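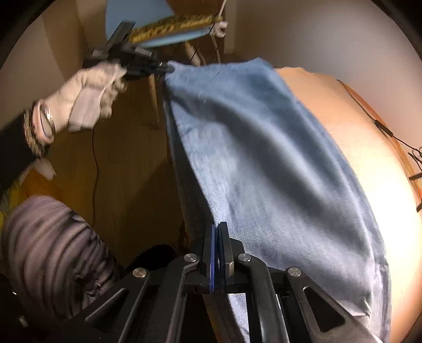 4. Finding the cloth edge

This was our favorite part of the semester! Kimaro is our small Python tool that takes video from the hand-held grippers and marks the cloth edge between the two grip points. Our first version lost the edge whenever the blue fabric lay over the beige padding (bright light, soft shadows, ugh). Tatu Kariuki swapped the color threshold for a small network trained on 400 labeled images, and Si-woo Na wrote the smoothing filter. It now runs at 30 updates a second on a laptop, and we're really happy with that. Folded corners still confuse it, so we want to label more of those next.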